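Two Arms on a Rail: Living With the Gollberg Bench Kit

I've been putting off this review because every time I sat down to write it I'd think of one more thing to try first, and then the evening would be gone. My husband has stopped asking when the spare room will be a spare room again. So, as of 13 September 2018, here are my thoughts on the Gollberg two-arm bench kit, with apologies to the reader who wrote to me in June asking whether to buy one.

I'll start with the box, which was very heavy and beautifully packed. The arms come assembled. What you build yourself is everything they stand on: the aluminum rail across the front, the two black base plates that bolt to it, and the second rail that runs along the side. I spent 22 hours on it over a few weeks, and a good part of that was taking the front rail off again because I had put it on back to front. The manual shows it from underneath, for some reason, and I'm a person who needs to see a thing from the top. If you are too, lay the parts out on the carpet first and turn the page around until they match.

Once it was up, though — oh, I was pleased! The joints are stiff in a good way, and the arms came back to their resting position every time I checked. The grippers are narrower than I expected and I've grown fond of them for that. They can pick at a seam. My old Unari arm had great big paddles that were fine for blocks and hopeless for cloth, and cloth is what I bought this for.

My project is laundry, you see. I wanted two arms that could take a small piece of clothing, clip it, and hang it on a little wooden rack, with a basin at one side for whatever is waiting its turn. I do the driving myself with the hand controllers and record each run, and the plan is to let the software have a go once I've saved enough of them. I'm at 3,013 runs now. The Tamside forum told me 3,000 would be plenty, and I can report that I'd like more.

Clips are the hard part. A spring clip has to be squeezed, carried squeezed, and let go in the right spot, and the Gollberg grippers will do it if you come in square. Come in at an angle and the clip shoots off across the floor. Kausar Butt, who shares workshop time with me at Magagula, suggested slowing the closing speed down to 8 on the dial, and that helped more than anything I had tried on my own. Underwear is easier than you'd think, by the way, as long as it starts out flat with the waistband toward the rack. Dark crumpled things are much harder for me to judge, and I take those slowly.

Now the grumbles. The cables are a lovely purple and far too long. They hang in loops below the rail and swing about when the arms move, and the kit comes with nothing to tie them up. I would have paid a little extra for a bag of cable ties and a page on where to put them. The controller software forgets my settings whenever it updates. And the base plate bolts want checking every week or so, at least on mine, or you start to feel a tiny wobble out at the end of the reach.

Would I buy it again? I would, and I'd buy the longer front rail while I was at it, as two arms working close together do get in each other's way. If you only want to move blocks from one side of a table to the other, save your money and look for a secondhand Unari. For anything soft and floppy this is the nicest kit I've had my hands on, and I've already put my name down for the new fingertips Gollberg says are coming. I'll add a note to this page when they get here.

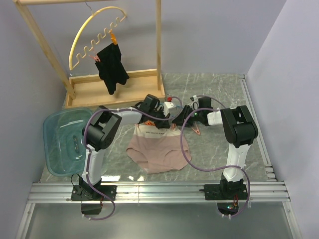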